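Culelside Household Water Program
Progress report to the Niskanen Fund, second reporting period
April 2019

1. Status

The program is on schedule for well sampling and behind schedule for the filter trial. Spending is within the approved budget lines. No change to the end date is requested in this report.

The grant covers testing of private wells in Culelside and the outlying part of Tokley, written results to every household tested, and a trial of under-sink filters in homes where arsenic or nitrate is above the program's action level. Households on the Tokley town supply are outside the scope.

2. Well sampling

The register now holds 808 private wells. It was compiled from county drilling permits, septic records and a door-to-door check of roads where the permits were incomplete. Dug wells made up most of the additions from the door-to-door check, as many of them predate the permit system. Wells that have been capped or filled are kept in the register with a closed status so that they are not visited again.

Sampling in this period concentrated on the north side of Culelside, where the bedrock wells are deepest. First-draw and flushed samples were taken at the kitchen tap. Where a softener was installed, a further sample was taken ahead of the softener — usually at the pressure tank. Bottles were kept on ice and delivered to the laboratory within its stated holding time. Field blanks were included with each delivery and none showed contamination.

Duplicate samples agreed within the limits set in the sampling plan, except for one batch of iron results. The laboratory traced the difference to a dilution error and reissued the batch. Letters already sent to the affected households were replaced.
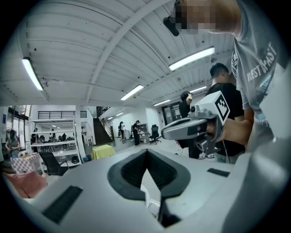 Why are households asked to run the tap before the second sample?
Water that has stood in the pipes can pick up lead and copper from the plumbing. Running the tap clears it, so the flushed sample is closer to the water in the well itself. Comparing the two samples shows whether a problem comes from the well or from the house.

3. Results letters

The letter format was revised in October following complaints that the first version was hard to read. The revised letter gives each result beside the action level in the same units, states whether any action is advised, and moves the laboratory method codes to the back page. Calls to the program line asking what a result means have dropped since the change. Calls about who pays for treatment have not, and a paragraph on this will be added to the next printing.

Letters are held in the property file by well number. Owners may ask for a copy when a house is sold. Results are not released to third parties without a signed form.

4. Filter trial

The trial plan calls for 200 households. Recruitment is complete, but installation is not. The first shipment of Sotitz cartridges arrived with a fitting that did not match the housings already bought, and the supplier took longer than agreed to replace it. Housings installed before the problem was found have been left in place with the bypass open, and occupants have been told to continue using bottled water for drinking and cooking.

In 14 homes the cabinet under the sink was too shallow for the standard housing. A compact unit has been priced and fits the existing budget line for equipment. It has a smaller cartridge, and the replacement interval will be shorter. These homes will be reported separately so that the two types of unit are not mixed in the analysis.

Early readings from working units show arsenic in the filtered water below the reporting limit. Nitrate removal is less even and seems to depend on sulfate in the raw water — further sampling is planned before any conclusion is drawn.

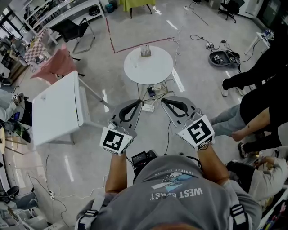
PERIOD 3: PLANNED WORK

Sampling will move to the Tokley side of the register, starting with the shallow wells along the river road. These are best sampled after the spring high water has gone down, and visits will be timed to suit.

Remaining filter installations will be finished before the next report. The installation crew will remain at 2 people. Adding a second crew was considered, but the delay lies with parts and not with labor.

The well register will be moved from the current spreadsheet to a database with a field for well depth, casing material and date of last test. Depth is missing for roughly a third of entries and will be requested from owners with the next mailing.

5. Budget

Laboratory costs are slightly under plan, and travel is slightly over. The program asks the Fund to approve a transfer between these lines. The amount is shown in the attached financial statement. No transfer from the equipment line is requested.

Culelside Household Water Program | Contact | © 2019 | Back to top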